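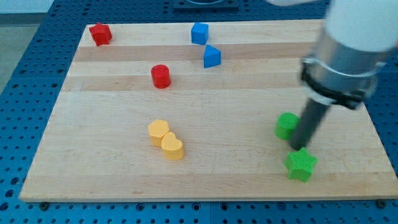 Firmware updates over bad radio - notes, Harsh slot 2, after the coffee

Start: who here has bricked a node on a roof? Hands. Wait for it.

Setup, keep short. Endia network, 861 nodes, soil moisture + tank level, mostly farms. Battery, small micro, 32K flash. Radio good for a short packet now and then, that's your lot.

Problem
- old way = van, ladder, laptop, programming cable. Nivaldo did 17 in one week, ask him how he feels
- full image over the air took over 7 hours per node. Flattens the battery
- and if it drops at the end you start agian

What we did
- send the difference between old and new, not the lot
- typical patch 516 bytes (say it slowly, people write this one down)
- two slots in flash. Write to spare, check signature, swap, reboot
- new image has to phone home before the watchdog fires or we swap back

SLIDE: memory map. Don't read it out. Point at bootloader, move on.

What went wrong
- Quintana site. Clock drift, nodes woke up after the gateway had stopped sending. Daiane found it, credit her
- signature check slow on this chip, ran past the watchdog. Kick the dog inside the loop, obvious now
- version numbers. We had two builds both called Rornex 7. Dont do this

Demo if time. Skip if the wifi is bad. Cremilda has the spare gateway in her bag.

Questions likely: why not MQTT (too chatty for this link), key rotation (not done, say so), cost (send to Iolanda).

Code going up in August. Thank Caner for lending the test field.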